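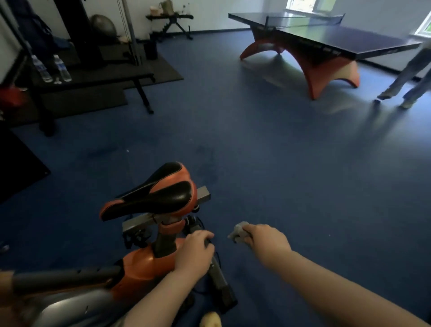 Robotics club project: how should we split up "clean the exercise bikes" for a task list?

Our club is entering the Ladel household task challenge in February. You pick one job from real life, write it out as a list of small steps, and then build a robot that does as many of the steps as it can. We picked looking after the exercise bikes in the room where we meet, so the job is wiping down the bike and setting the seat.

We did the job by hand first and wrote down every step. Our list came out at 30 steps and the form only has room for 19. Some of them are tiny, like "close fingers on knob." Others are huge, like "wipe handlebars." Our arm has 5 joints plus the gripper, if that matters.

How do other teams decide what counts as one step? And should wiping and adjusting be two separate tasks?

Charmaine Cele

Answer 1

Two separate tasks, yes. They need different things from the arm. Wiping is light pressure with a cloth over a shape, and it doesn't matter much if you are a little off. A knob has to be gripped in the right place and turned, and you have to know when to stop.

For the size of a step, our team in Gasturville used this rule: a step ends when the hand lets go of something or moves to a different part of the bike. So "grip knob, loosen, slide seat post, tighten" is one step if the hand never leaves the knob, and two if the other hand has to come in and hold the post.
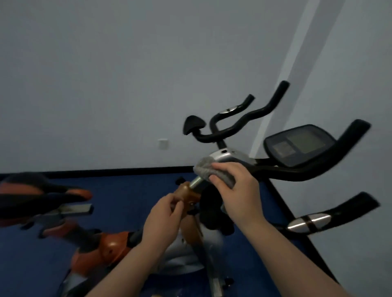 With wiping, go part by part. Top of the column is one step, the console is another, and each handlebar gets its own. Don't write "wipe bike" as a single line. We did that our first year and the judges gave us one point for the whole thing, even though the arm had done most of it.

Also write down where the other hand is. When people wipe with one hand they nearly always steady something with the other, and they leave that out when they write the list. If you only have one arm, you need another way to keep the part still.

Dörte Frerichs

Answer 2

just leave the handlebars out. curved bars are a pain and the cloth catches. we did a flat table and placed fine

Answer 3

I agree with most of what Dörte wrote, but I would start from the parts of the bike and not from the hands. Make a table with one row per part: seat, seat post, handlebars, pads, console, pedals, base. Then put what you do to each part in the next column. Rows that say the same thing can often share the same code.
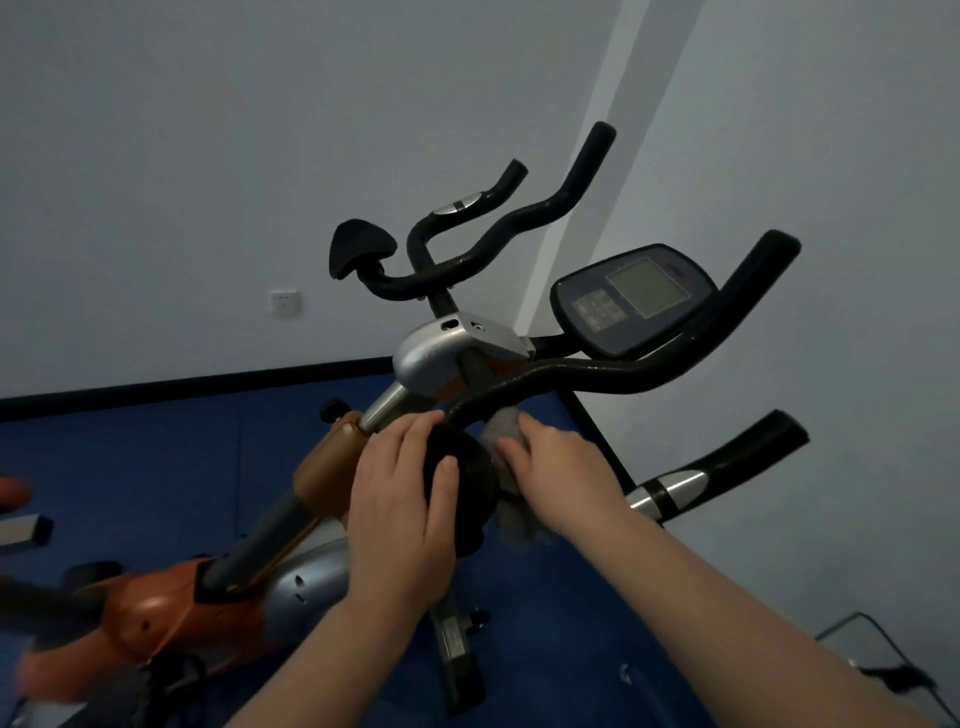 Round and padded parts are a good place to begin because you can press straight down on them and drag the cloth across. The bars are harder. You have to follow the curve and keep the cloth from bunching up - we ended up clamping ours to a foam block, and after that it stayed put.

Two more things. Check the entry form to see if the cloth has to start in the gripper or if the robot has to pick it up. The Mendonça rules allow either but Ladel may not. And do your test runs on one bike before you try another, since seats and clamps vary a lot between models. Our code for the first bike was 1767 lines and very little of it worked on the second.

Comment from Charmaine Cele

Thanks. We went with the hand rule and it got us down to 19, so it fits the form. Still deciding on the handlebars. Does anyone know if Kustmont sells the foam blocks in a smaller size?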